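Progress report to the Echeverría Fund
Reusable and compostable cup trial, Zellside and Tungate
2022-04-02

Where we are

The grant was awarded to find out whether community cafés could stop sending paper cups to landfill without losing customers. Two sites have now run the trial for 13 weeks. I would like to report that it works. What I can report is that one half of it works a little and the other half rests on claims I have not been able to check.

At Zellside, customers were offered a compostable paper cup and a separate bin to drop it in. At Tungate, they were offered a china mug by default and had to ask for a paper cup. Prices were the same at both sites, and neither gave a discount. 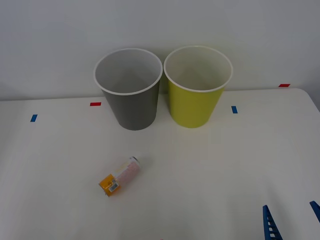

Paper cups, side by side.

The Zellside bin

The supplier, Peltlow, told us its cups would break down fully in a commercial composting plant. That may be so. The nearest plant that accepts them is 52 miles away, and it turned down our first two loads because of plastic lids and food scraps in the bags. The third load was accepted, but I have asked twice for written proof that the cups were composted and not screened out and burned. I have not received it.

We collected 235 cups in the bin in the last full week. Staff at Zellside consider this a success. I am less sure. We don't know how many left the building in people's hands, and the till counts drinks, with no record of what they were served in. Any return rate I gave you would be a guess, so I have left that box on the form blank.
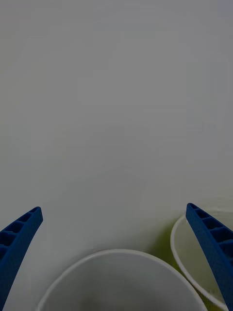 The hauling cost also needs a hard look. The original budget assumed a shared pickup with the school next door, and the school pulled out in the second week. We have been paying for a half-empty truck since then. If the fund wants a cost per cup, it will not be a flattering one.

Tungate and the mugs

Tungate is the more useful site, though it got less attention in the application. Most people who sit down take the mug without comment. Those who want to leave ask for paper and get it. We have had seven written complaints, five of them about the wait when the dishwasher is running and two about chipped rims.

I would be careful with the claim, made in our own newsletter, that Tungate has "changed habits." It changed what was put on the counter. Whether anyone would choose a mug elsewhere is a different question, and we have no way to answer it with the money we have.

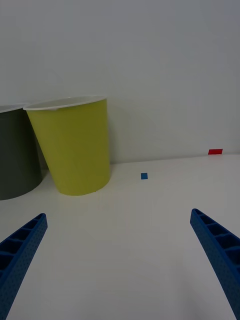 Spending

Spending is under budget, mostly for a poor reason: the second dishwasher was never ordered. The quote went up between the application and the award, and the wiring at Tungate needs work before anything else can be plugged in. The landlord has agreed in principle to pay for the wiring. I am not counting on that until it is in writing.
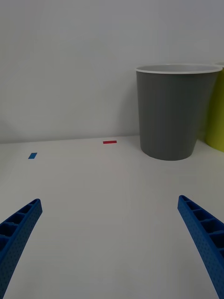 The unspent amount should stay with the Tungate kitchen. I don't support moving it to more bins at Zellside, which was suggested at the last review, until the composting plant sends its paperwork.

Before the end of April

Get the plant's written record, or stop calling the cups composted.
Add a paper cup key to both tills.
Replace the chipped mugs at Tungate.
Ask Peltlow for a price on lids made from the same material as the cup.

I would also ask the fund to hold off on a third site. The request from the Zellside staff is sincere, but it leans on the bin figure, and that figure does not tell us enough yet.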